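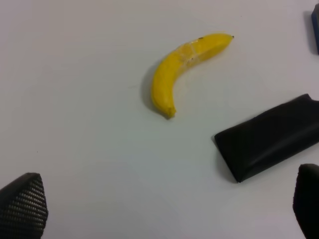
Wrist camera view of a tabletop pick station: yellow banana, black block, both gripper fingers open at the lower corners.

Tabletop picking: bench rules FAQ

Maintained by Roman Krajewska for users of the Zellgate benches. Last revised May 17, 2024.

Which benches do these rules cover?
All Zellgate benches with a single arm and a two-finger gripper. The mobile units follow the Braller procedure, and where the two differ, the bench rules apply only while the unit is docked.

Do I need a risk assessment for light objects?
Yes. The assessment covers the arm, the gripper, the object and the task together. A soft or light object does not lower the clamping force at the fingers. Use the short form if the object list is unchanged from an approved session, otherwise the full form.

Must both fingers be visible in the wrist view?
Yes, at the open position and with no object held. If one finger has left the view, the mount has moved. Stop, refit the mount and repeat the camera calibration before recording anything further.

What speed may I use when someone is within reach?
Reduced speed, as set in the bench profile. Do not edit the profile. Requests for a change go to Parvathi Rodrigues in writing.

How far back should observers stand?
Behind the floor line, 1000 mm from the table edge. The operator holding the enabling device is the only person permitted inside it while the drives are live.

May objects lie partly outside the wrist view?
At the start pose, yes, provided the whole target is in view. Objects that are not targets may run over the edge of the picture. They must still be entered on the object sheet.

May I use real fruit?
Only on benches with wipeable pads, and for one session. Remove it at the end of the session and clean the table and both pads. Replicas are preferred for repeat trials — their shape does not change between sessions.

How often are the finger pads inspected?
Before each session and after every 45 minutes of continuous picking. Look for lifted edges, cuts and residue between the raised dots on textured pads. Replace pads as a pair. Log the change under the bench number.

Is the wrist rotation limited?
To 90 degrees either side of the home position, to protect the camera cable. The limit is set in software and checked each February by Ernő Szekeres.

What do I do after a protective stop?
Leave the drives off, clear the cause and note it in the log. A second stop with the same cause closes the bench until it has been looked at.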